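Section 3. Gathering demonstrations in the simulator

This section covers recording your own demonstrations for an Enell policy using the simulated tabletop cell. It assumes you have finished Section 2 (install, licence, controller pairing) and that the cell opens without errors.

Read 3.1 before you record anything. It will save you an afternoon.

3.1 What the recordings will and won't do for you

The Enell brochure says a policy can be taught "from a handful of examples". Treat that with caution. We have tried it with a handful, and the arm learned to move confidently to the wrong place. Our own working minimum for a single tabletop task is 200 accepted episodes, and we would not promise anything at that number either.

The training software will accept whatever you give it. It does not know a careful demonstration from a sloppy one, and the loss curve will go down in both cases. A falling loss curve tells you the model is getting better at copying your recordings. Whether your recordings were worth copying is a separate matter, and the software has no opinion on it.

Simulated recordings also have a limit of their own. Contact between fingers and small parts is approximated. Things stick that ought to slip, and now and then something slips that ought to stick. If your end goal is a physical cell, plan to record a second set there and do not assume this one will carry over.

3.2 Before you start

You will need:

The hand controller, charged
At least 20 GB free on the recording drive
A written task sentence (see 3.3)
A second person for review, if you can get one

CAUTION: Do not record to a network drive. Dropped writes do not stop the episode. You get a file that opens normally and has gaps in the joint data, and you will find out during training.

3.3 Write the task sentence

1. Open Project, then Task, then New.

2. Type one sentence saying what counts as finished. "Tidy up the table" is no good. Name the object, where it goes, and the condition it ends in.

3. Give the sentence to someone else and ask them what the arm should do. If their answer differs from yours, rewrite it.

4. Lock the sentence. Once locked it is stamped into each episode and can't be edited without starting a new set.

Note: The lock annoys people. It was put in at the request of Konrad Zalewska, whose team had changed their wording partway through a set and ended up with two tasks filed under one name. Leave it on.

3.4 Set the scene

1. Load the room file. The default colours are fine.

2. Place your task objects using the Scatter tool. Set the scatter area to the part of the tabletop the gripper can reach with its fingers pointing straight down.

3. Turn on Randomize Start Pose. The arm will begin each episode from a slightly different posture.

4. Turn on Randomize Light only after you have a first set that trains. Doing both at once makes it hard to tell which one hurt you.

5. Press Home and wait for the status bar to read Ready.

CAUTION: The Scatter tool can drop an object partly inside a fixture. The physics engine resolves this by throwing the object, sometimes off the table. If you see anything jump in the first second, discard the episode. Do not chase the object with the arm.

3.5 Record an episode

1. Hold the grip button to take control. The arm won't follow until your hand is within the start zone.

2. Press Record. There is a short tone.

3. Bring the gripper over the work at a steady pace. Slow down before contact, and do it the same way each time.

4. Close the fingers. Hold still for a moment so the grasp is clear in the data.

5. Move, place, open, and lift clear.

6. Press Record again to stop, then mark the episode Keep, Discard or Unsure.
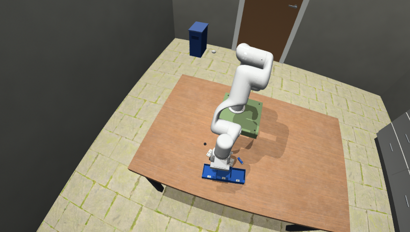

Resist the urge to pause and think with the recorder running. Hesitation is data as far as the learner is concerned, and a policy trained on long pauses will pause. We have seen one stop just above the part and stay there, because its teacher liked to line things up by eye before committing. If you need to think, stop the episode and mark it Discard.

The same goes for showing off. Fast, curved approaches look good on replay and are hard to learn from. A plain reach with the gripper coming down from above is dull to watch and usually trains better.

Note: Use Unsure freely. It costs nothing at the time, and an honest Unsure is worth more to the reviewer than a hopeful Keep.

3.6 Mistakes and recoveries

There is a popular view that you should record mistakes on purpose so the policy learns to recover. There is something in it, but less than is claimed. A recovery helps if the fumble happened naturally and you corrected it in one clean motion. Staged fumbles tend to teach the fumble.

If you miss a grasp:

1. Open the fingers fully.

2. Lift straight up until you are clear of the object.

3. Come down again and finish the task.

4. Mark the episode Keep and tick Recovery.

If you miss a second time, discard. Keep Recovery episodes to a small share of the set.

3.7 Review the set

1. Open Review and sort by length.

2. Watch the shortest and the longest episodes first. Most of the bad ones will be at either end.

3. Watch every Unsure at normal speed. Fast replay hides finger slips.

4. Check the final moment of each kept episode against the task sentence. Almost finished is not finished.

5. Export the kept episodes with Set, then Export.

Where possible, the reviewer should not be the person who recorded. Vendula Říha ran this check on our reference set. It started at 1,511 episodes, all marked Keep by the people who made them, and she rejected roughly a third. The smaller set trained the better policy. We take that as a reason to be suspicious of big totals, including the ones in our own release notes.

3.8 Test before you believe it

1. Set aside 6 starting layouts that appear nowhere in your recordings. Save them under Test and do not open them while recording.

2. Train with the default settings. Changing them is rarely the fix people hope for.

3. Run the policy on each saved layout, several times, with nobody touching the controller.

4. Write down every run, good or bad, in the test log.

CAUTION: Do not judge a policy from one good run. A single success can come from an object that happened to land where your recordings already had plenty of cover.

If the policy works on your recorded layouts and fails on the saved ones, it has memorized your table. Go back to 3.4, widen the scatter area and record more. If it fails on both, look at the recordings again before you blame the model.

3.9 Common faults

Arm drifts while the grip button is released. Controller calibration is out. Recalibrate, and discard anything recorded since the drift began.

Fingers close in replay but the object does not move. The grasp was marginal. Discard. Do not raise the friction setting to rescue it, as that changes the physics for the whole set.

Episode shows as zero length. Record was pressed twice in quick succession. Delete the file.

Export stops partway. One episode is damaged. The name of the file is on the last line of the export log. Remove it and run the export again.

Policy heads for the same spot wherever the object is. Your starting layouts are too much alike. Training for longer won't help.

For importing sets made in Priltow, see Section 4. The importer drops the Recovery tick without warning, so keep your own list of those episodes before you convert.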